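Three months with the Plelleck tabletop arm

2024-07-02

So I finally have opinions about the Plelleck kit! A few of you asked after my last post, and I kept putting it off because every time I sat down to write, the thing did something new (good or bad) and I wanted to go poke at it instead.

Quick background if you're new here. Plelleck is the small tabletop arm sold by Maststead, and it comes as a kit - arm, two-finger gripper, a camera on a post, a power brick and a box of screws with a few spares. I do small-batch packing out of my back room, mostly pouches and little gift sets, and I wanted to see if a machine could take over the boring bits. I paid for mine, so nobody at Maststead has seen this.

Putting it together took me 2 evenings. The manual is fine up to the cable routing and then it kind of gives up on you. Page 15 shows the elbow cable going under the bracket, the sticker on the arm shows it going over, and I went with the sticker. It has been OK so far. The camera post was the fiddly part. You tighten it, it droops, you tighten it again, you say a word, it stays.

The software is where I got happy. You teach it a job by steering the arm through it yourself a bunch of times, then it goes off and works on a model overnight, and in the morning you get something to try. My first job was a dumb one, moving spools from one tray to another, and it had that down pretty quickly. Hard things with flat sides, no problem at all.

Soft stuff is a whole different animal. My main job is filling zipper pouches, the plain canvas ones with a wrist loop, and canvas never sits the same way twice. I did 204 demonstrations for that one job (yes, I kept a tally on the whiteboard, and yes, my coffee went cold a lot).

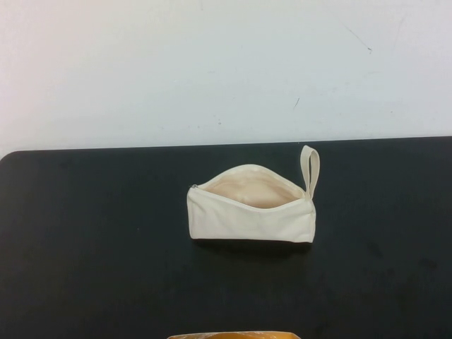 Does the basic kit include enough to train a soft-fabric task?

The basic kit covers the arm, the gripper, the camera and the teaching software, and that's enough to record and train a fabric job. The softer fingertip pads are sold separately, and I'd order them at the same time if cloth is your main thing.

I ran the stock fingertips for the first few weeks and they're hard and a little shiny, so they slid right off cloth when I came in at an angle. The pads made a bigger difference than anything I changed in the settings. They do pick up lint like crazy, so keep some tape handy.

My other tip is to mess up the starting position on purpose while you're teaching. I was so neat at first! Every pouch square to the table, every loop on the same side. Then the model was great at neat pouches and hopeless with anything turned a little. Once I started tossing them down any old way, it got a lot more forgiving.

Things I don't love: the fan. It's loud, and it has a whine on top of the loud. The app also logs you out if you leave it alone for 90 minutes, and if that happens in the middle of a recording session, you lose your notes (the recordings themselves are safe, thank goodness). Support told me a fix is planned for September. They were quick to answer, I'll give them that, and the person on the other end clearly knew the arm.

I did look at the Jaramillo before I bought this one. It reaches farther and the gripper opens wider, but the teaching software is a paid add-on and I couldn't find a decent video of it handling fabric. If you're stacking boxes, I think I'd lean that way. There's also a rental plan through the Zinisholm shop, where you can try either arm for a while before you commit, and I kind of wish I'd seen it sooner.

Would I buy the Plelleck again? I would, with the pads in the same order and a longer power cable, because the one in the box barely makes it off my table. It isn't ready to run while I'm out of the house, and I still do the zipping myself on busy days. But it does the spools every morning while I answer email, and I've gotten pretty used to that.

Next up I'm going to try it with the drawstring bags. If you've already done drawstrings on one of these, please leave me a comment with how you set up your demos, I would love to skip a few weeks of that!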